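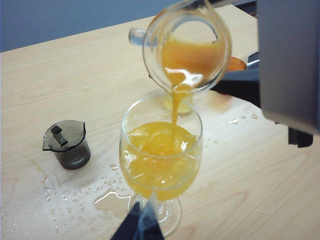 4.2 Contract length and the timing of departures

The preceding section treated each transfer as a single event with a fee attached to it. That treatment is adequate for players who move with several years left on their contracts, but it fails for those in the last season, where the fee falls toward zero and the date of the move is set by the contract and the registration rules together. We therefore model the final contract year separately.

Let a player's remaining term be measured in weeks from the opening of the summer window. A club holding the registration has three options in each week: renew, sell, or wait. The player may accept or refuse a renewal, and may agree terms with another club once the remaining term falls below the limit set by the league. We assume that both sides observe playing time and injury status, and that only the player observes offers made through his agent. The last assumption is strong. It is relaxed in Section 5, where clubs receive a noisy signal of outside interest.

Squads are treated as stocks and transfers as flows between them. A transfer leaves the total number of registered players unchanged, in the same way that juice poured from a pitcher into a glass changes where the liquid is held while the total stays the same (Figure 2). Entries from youth teams and exits through retirement are added as separate terms.

The data cover 80 expiring contracts at four clubs: Gollwood, Fadarness, Győri and Havum. Records were taken from the clubs' own registration lists and checked against published squad announcements. Where the two sources gave different end dates, the registration list was used. Loan spells were kept in the sample only if the parent club's contract ended in the same season. Players released by mutual consent before December were dropped, as the reasons for release were rarely stated and could not be coded in a consistent way.

Two patterns are visible in the raw data. First, renewals cluster at the start of the season and again shortly before the winter window opens. Few are signed between these periods, and a player who has not renewed by December is likely to leave. Second, the sale of a player in his final year is seldom completed early in a window. At Fadarness and Havum the typical sale came in the last days, after a replacement had already passed a medical. Gollwood sold earlier – its accounting year closes in summer, and income had to be booked before that point.

The estimated hazard of departure rises slowly over the first half of the final year and steeply after it. Adding age improves the fit only for players over 30, who receive shorter renewal offers and accept them sooner. Position has little effect once playing time is included, with the exception of goalkeepers, for whom the hazard is nearly flat. We read this as a result of the small number of open places for goalkeepers in any one summer, although the sample is too small to test the point directly.

One case needs separate mention. A midfielder at Győri submitted a written transfer request, had it refused, and then withdrew it on 27th July after agreeing a renewal of 2 years. Under the coding rules in Section 3 this counts as a renewal with no departure. Recoding it as a censored observation does not change the sign of any coefficient, and the baseline hazard is altered only in the weeks next to the event.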